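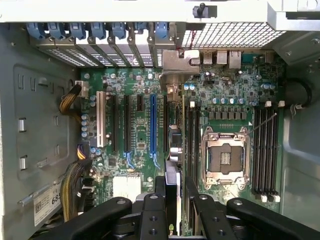

Expansion slot

Print this page | E-mail this article

An expansion slot is a long, narrow socket on the motherboard of a computer. It accepts a circuit board, called a card, which adds a function the main board lacks, such as extra network ports or better graphics.

Types

The older PCI slot is often white. PCI Express (PCIe) slots come in several lengths, the shortest being the x1 and the longest the x16. Makers use colour to tell slots apart, but there is no common scheme, and a blue slot on one board may be black on another. Long slots often have a small latch at one end to hold the card.

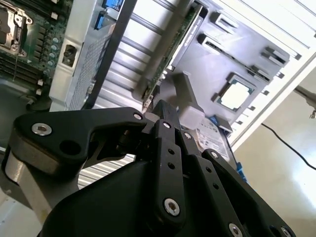
Slot covers

Each slot lines up with an opening in the back of the case. Unused openings are closed with metal covers, many of them vented. Covers are held by screws or by plastic clips, which need no tools. The Jaster tower cases had 6 openings and later 8, all with clips.

Fitting a card

The computer is switched off, unplugged and left for 30 seconds. The side panel and the matching cover are then removed. The card is pressed straight down until it is level and its bracket is fastened to the case. A wide graphics card may take up 2 openings.

Memory modules use separate slots near the processor and are not counted as expansion slots.

Related articles
Drive cage
Gerlach riser card
Heatsink
Memory slot
Olletti case standard
Power connector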